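Sonstead Shared Kitchen
Second progress report to the Navickas Fund
Prepared by Titilayo Nwachukwu, Jul 27, 2023

Where we are

The June report ended with a promise that the pan lids would be dealt with. The fund's reader, Mr. Durrani, wrote "please do" in the margin, and we took that to heart. Most of this period's work has been on lids, and I can report that it is a bigger subject than any of us wanted it to be.

The kitchen owns more lids than pots. Algirdas Raudsepp went through the lower cupboards and matched what he could. The rest went into a crate marked "hopeful," where they will stay until the end of the grant. The matched ones need somewhere to stand, and the old method (a pile, with the one you want at the bottom) was what the cooks complained of most in the spring survey.

We settled on a small upright rack: a black tray with wire dividers. The tray has a raised rim, so drips ought to stay in it and off the shelf, though I would like a few more weeks of real cooking before I swear to that. The dividers lean a little. Zane Rimkutė considers this a defect and Algirdas considers it a feature, and the discussion has been minuted twice.
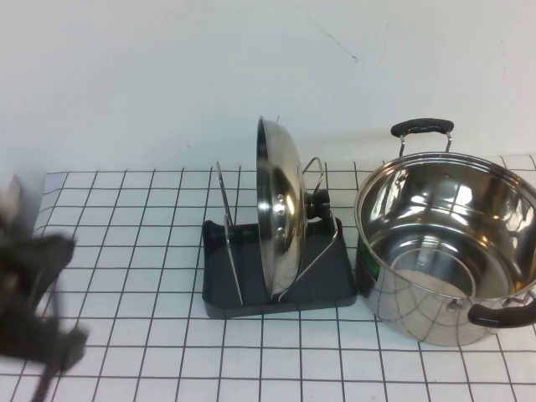
Rack with one steel lid stored on edge, knob to the right.

Large lids are the harder case. The wire is thin, and a heavy lid stands taller than the dividers meant to hold it. We are keeping the biggest ones on the wall hooks for now, over Zane's objection that the hooks were promised to the colanders.

Spending

Of the 3531 allotted to storage and fittings, we have spent 200 on racks and 60 on labels. The labels came from Bestura and are very good labels. They do not stick to anything with steam on it, so Aigars Strazds is tying them on with string. The shelving money is untouched while we wait for Steltell to send a quote that mentions our shelves and not somebody else's.

Pots

The cooking pots come next. The plan is to keep the pots and the rack within reach of each other, so that a cook can put a hand on both without crossing the room. It sounds obvious written down. The previous layout had them on opposite sides of the stove.

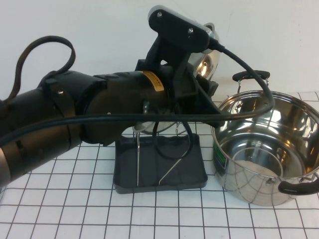

Black tray and wire stand on the table, with a cooking pot close by.

Still to do

Shelf heights have to be agreed before Steltell can start. Zane and Algirdas have each submitted a drawing, and the two drawings have one shelf in common. Aigars will redo the labels. We also owe the fund a storage plan for the baking trays, which I had hoped would be forgotten and which Mr. Durrani has now asked for by name. It will be in the next report.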